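4.2 Floor finish and complaints about footstep noise

The dwellings in Terklow were built to one plan, with a concrete slab between storeys and a thin levelling layer above it. Differences in footstep noise between flats should therefore come mainly from the floor finish, from furniture and from the habits of the people upstairs. The first of these can be recorded on a visit. The second changes too often to be of much use, and the third had to be taken from the diaries described in Section 3.

Finishes were put into three groups: carpet over the whole room, wood with loose rugs, and bare wood (Figure 2). Kitchens and bathrooms were left out, as nearly all of them were tiled and few diary entries referred to them.
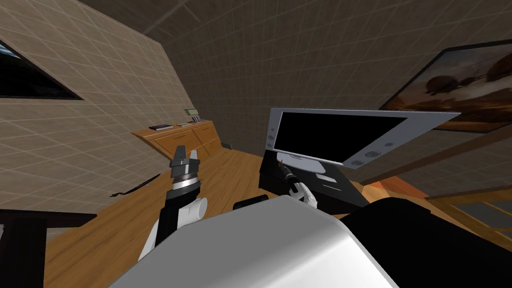 Figure 2. Wooden floor and black television stand. Source: Zemier.

Flats below a carpeted room gave the fewest entries. This agrees with the laboratory values in Section 2, where carpet lowered the impact level most at middle and high frequencies. Below 100 Hz the gain was small, and diary entries from these flats used words such as "thud" and "rumble" far more often than "click" or "tap". Heel strikes on bare wood were described in the opposite way. The two sets of words overlapped only for children running, which was reported as a thud whatever the finish.

Loose rugs were harder to place. Where a rug lay on the main walking line between the door and the seating, the flat below behaved much like one under carpet. Where it lay under a table, no effect was found. We had expected rug area to matter, and had measured it in every flat, but position explained the entries better and area was dropped from the final model. 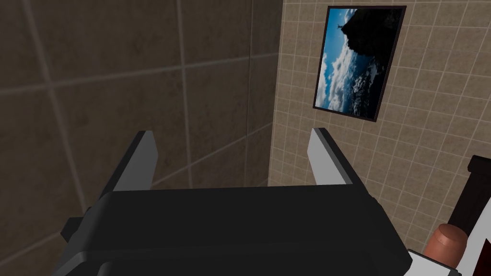

Underlay raised a further difficulty, in that it could not be seen without lifting boards. Housing records for the Bedoya block listed a Hovo foam underlay in six flats and none in nine. Two of the six had since been refloored and were treated as unknown. The remaining group is too small to support a firm statement, although the direction of the difference was as expected, with fewer evening entries from the flats below.

Time of day had a stronger effect than any finish. Entries rose after 9 pm in all three groups, while the measured levels fell slightly over the same hours. The likely cause is the drop in background noise from the road, which leaves footsteps easier to hear. A rating based on level alone would miss this, and for that reason the background level was added as a separate term in Table 5.

It remains open how far a complaint reflects the sound and how far it reflects relations between households.

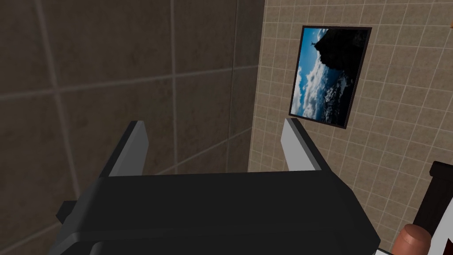 One diarist wrote that the noise had stopped bothering her once she knew the family upstairs worked late shifts, and that she "heard every step as before". Another took the reverse view and held that no amount of goodwill would make up for a floor laid straight on the slab. Both flats were in the bare wood group and their measured levels were within 2 dB of each other.

Remarks of this kind were coded separately and do not enter the model. They do suggest that the scatter in the bare wood group has a social part which a survey of finishes cannot reach. The next section turns to the measured levels and sets out the correction used for furnished rooms.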